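# Walking without headphones in winter, does somebody else do this?

**iman_f** wrote:

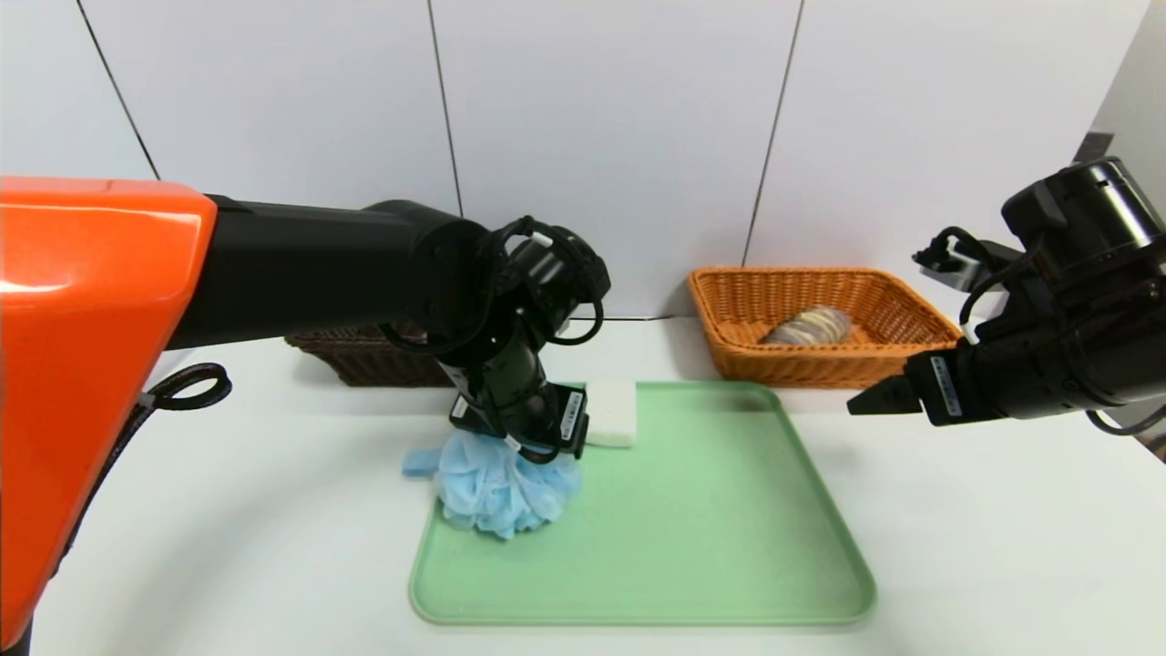 *Green tray on the white table, December*

Since December I leave the headphones at home when I go for my walk. I go out before breakfast, along the river path behind Tawfik and up to the old quarry, and I only listen. The first week was boring, I must admit. Then I started to notice small things, for example that snow makes a different sound under the shoes when the night was very cold, and that the crows talk to each other long before it is light.

I would like to know if other people here walk like this, and if it became a habit for you or if you stopped after some time.

Iman Farouk

---

**quietheron** wrote:

I do it for two winters now. My route is the loop at Kenivitz, from the chapel down to the mill. What helped me was to walk slower than I want to. When I walk fast I hear mostly my own jacket.

---

**Marl1421** wrote:

I will disagree a little. I listen to music on every walk and I still see the frost and the birds. For me the music makes the walk longer, and without it I would turn around after 700 meters and go home to my coffee. I don't think there is a correct way to be outside.

---

**iman_f** wrote:

> I don't think there is a correct way to be outside.

I agree with this, and I didn't want to say that music is wrong. I used it for years. For me it was a way to not be alone with my thoughts, and this winter I wanted to try the opposite.

---

**quietheron** wrote:

Marl, but can you smell the snow coming when there is a loud song in your ears? I ask seriously. When I have sound in my ears I forget that I have a nose.

---

**Marl1421** wrote:

Yes, I can – the nose is not connected to the headphones :) But I will try one walk without, on the short path at Takarard, and report.

---

**oldbirch** wrote:

One practical remark. On the river path the bicycles come from behind and many have no bell, so I keep at least one ear free there. In the forest everybody can do as they like.

Iman, is the bridge at Brustance open again? In autumn I had to go back the whole way.

---

**iman_f** wrote:

It is open, but the wood is slippery in the morning. I hold the rail on the left side.

---

**Marl1421** wrote:

I did my walk. It took 23 minutes and I had the same song in my head the whole time. I did hear a woodpecker, so I give you half a point. Next time I take the headphones again.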